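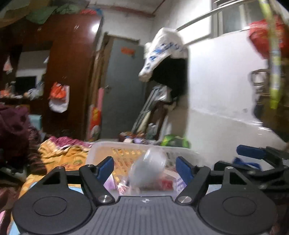 Premdale Residents' Safety Group
Minutes of the April meeting, Condori Hall side room

Present: Gladys Huanca (chair), Henryk Wilczyńska, Rocío Usuga, Kobe Leemans, and me, Octavio Alvarado, taking notes again. Apologies from the two households at the top of Kelberg Road.

1. Last minutes
Agreed, once I'd fixed the bit where I had Henryk living on the wrong street (sorry Henryk).

2. Shed and garage break-ins
This took up most of the evening. Three more since we last met, all along the back lane behind Kelberg Road, all overnight. Two lost bikes and the third lost a strimmer and a box of hand tools, which the owner puts at 800 pounds to replace. Rocío has spoken to all three and says only one had rung the police at the time, so she helped the other two report theirs online and they now have crime numbers. Please, please report things even if they seem small!

Kobe asked whether a white van seen near the garages was connected. Gladys said we don't know, and she doesn't want number plates going up on the message group, as we had a nasty row over that last year and the van belonged to a plasterer. Anything like that goes to the police on 101. I agree with her, though Kobe wanted it noted that he doesn't entirely.

3. Lane lighting
Two of the lamps are still out. Henryk has chased the council twice and has a reference number but no date. He'll try again and copy in the ward councillor this time. We talked about solar lights on back gates in the meantime, and I said I'd put one up and tell everyone if it's any good.

4. Bike marking
We'd like to run a marking morning in the hall car park. Kits would cost about 200 pounds for 50 bikes, and we have enough in the kitty if we skip the new signs. Long chat about the signs. Gladys likes them, Henryk thinks they're ugly, so we left it and voted for the kits, four to one. Rocío will order them.

5. Leaflets
Kobe has 35 left over from the doorstep callers leaflet and will drop them at Derkano Court, where somebody has been round offering roof repairs again.

6. Any other business
The hall key sticks. Gladys is getting another cut.

We finished at 8.50pm. Next one is in the same room at 7.30pm, date to follow once Gladys has checked the hall diary.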